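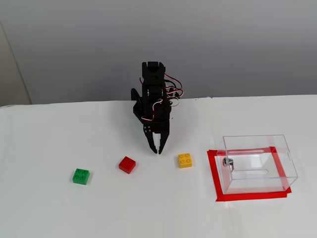 Figure 1. Bricks on the white work surface.

Search course materials Search Go

Handout 4: Sorting and Putting Away Small Building Bricks
Course in Classroom Materials and Storage, Tellitz Training Center
Prepared by Edeltraud Steiner. Revised 2018-06-15.

4.1 Purpose of the session

Participants will practice the handling of small studded bricks from the moment they are set out on a table to the moment they are returned to a container. The exercise is deliberately limited to a few pieces. Sorting a full tub is covered in Handout 6 and should not be attempted in this session.

The teaching collection held in the Dramani room was last inventoried at 1,742 pieces. Of these, 283 were found in the wrong drawer. Most of the misplaced pieces were two-by-two bricks, which had been returned by color in some drawers and by size in others. The present handout adopts color as the first rule and size as the second, and all earlier instructions on this point are withdrawn.

4.2 Preparing the surface

The table is to be plain and light in color. Bricks in green, red and yellow are easily told apart on white, and a piece that has rolled or been pushed aside is found without searching. Patterned cloths and printed mats are not to be used.

Bricks are placed studs up, with enough space between them that each can be taken hold of without disturbing its neighbor. They need not be straight. A piece lying at an angle is good practice for the hand, and participants should resist the wish to line everything up before they begin.

4.3 The container and its place

A clear, open-topped box is preferred for the first exercise. Its contents can be checked from the side, and no lid has to be managed. The box has a fixed place on the table, marked with colored tape. The taped outline should be a little larger than the base of the box, so that the box can be set down inside it easily and the tape remains visible on all sides.
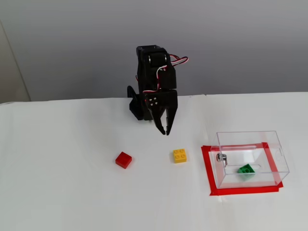

The marked place is kept for the box alone. Bricks waiting to be sorted stay outside the tape, and a brick dropped within the outline is returned to the open part of the table before work continues. Groups using the deeper Surkier trays in place of a box should lay the tape again to suit the larger base. Old tape is removed first; two outlines on one table lead to errors.

4.4 Procedure

1. Name the color of the piece to be moved.
2. Take hold of the piece by two opposite sides. Do not pinch the studs.
3. Lift it clear of the table and carry it over the wall of the box.
4. Lower it before letting go. Pieces are not to be thrown or dropped from a height.
5. Return to the table for the next piece.

One round consists of all the pieces on the table. Each participant completes 7 rounds, changing the order of colors every time. The session lasts 90 minutes including the discussion.

4.5 Points for discussion

Should the nearest brick be taken first, or the one closest to the box? Both orders are acceptable. Leopold Holzer's notes from the August course favor the nearest brick, on the grounds that the sleeve does not then pass over pieces still lying on the table. 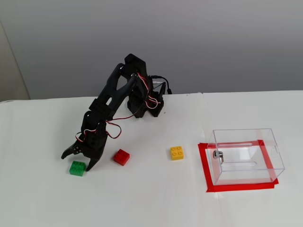

Seraina Zaugg disagreed in her written comments on the draft, and asked that beginners start with the brick closest to the box. In her view the short carry gives them an early success, and the longer one can wait until the grip is secure. She added that a fixed order of any kind ought to be dropped by the third round.

Participants should note which order they used and bring their record sheet to the next meeting. Sheets are collected by Golnar Khosravi.

4.6 Reading for next time

Nulier storage guide, section on drawer labels. Handout 5, first two pages.

This site uses cookies to remember your course selection. Accept Manage settings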